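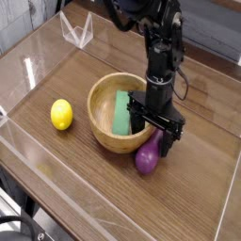
Garnen to Supply Water Softening Plant for Brellham District Heating Loop

BRELLHAM, 6 December 2010 - Garnen has signed a contract with the Brellham district heating operator, Sikder, to replace the makeup water treatment plant at the main boiler house. The order covers two duplex ion exchange softeners, a brine tank, a side-stream filter and the control panel. Site work starts in January.

The present softener is a single-vessel unit. It goes offline during regeneration, and makeup water in that period is drawn from a storage tank. When losses from the loop are high, the tank runs down before the cycle is complete and untreated water has to be let in. Hardness in the town supply then leaves scale on the plate heat exchangers, which lose output and must be taken out for acid cleaning.

Each new softener has two resin vessels in parallel, one in service and one on standby. Changeover is triggered by metered volume, with a time override. Each vessel holds 550 liters of strong acid cation resin and is regenerated in counterflow with saturated brine. The vessels are lined carbon steel with external face piping, so that valves can be serviced without draining the bed. Hardness of the treated water is checked by an online analyzer downstream of the common outlet header.
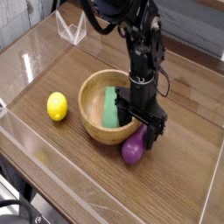

The side-stream filter will take a constant share of the return flow and remove magnetite and other suspended solids. It uses a bag element with a magnetic insert and is fitted with isolation valves, a bypass and a differential pressure gauge. Bags are changed by hand. Design pressure for the filter body is 600 kPa.

Control will be by the Haleo panel, Garnen's standard controller for small and mid-size treatment plants. It logs flow, conductivity, outlet hardness and brine level, and passes alarms to the boiler house system over a dry contact or a serial link. Sikder has chosen the serial link. Local manual operation of every valve is kept.

The existing brine pit will be emptied, cleaned and covered. Salt will be delivered in bags to the new tank, which stores up to 400 kg. Waste brine goes to the present drain through a new sampling point.

The heating loop will stay in service during the work. A temporary softener on a skid will be connected ahead of the old unit's removal and will remain until the first new line has passed its acceptance test. The second line will be installed in the space left by the old vessel.
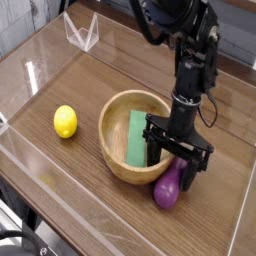 Gearóid Mac Suibhne said that the decision had rested mainly on the cost of exchanger cleaning, and that Sikder had looked at larger storage before settling on duplex vessels. A bigger tank would have needed a new foundation, he added, and would have left the single softener in place.

Acceptance testing will cover outlet hardness at design flow, changeover under load, salt use per regeneration and alarm response. Operator training is included in the contract, as are spare valve seals and a first set of filter bags. Financial terms were not released.

About Garnen

Garnen designs and builds water treatment equipment for heating, cooling and process systems. The company has 390 employees.

Data sheets for the duplex softener range and the Haleo panel are available from the Garnen sales office on request.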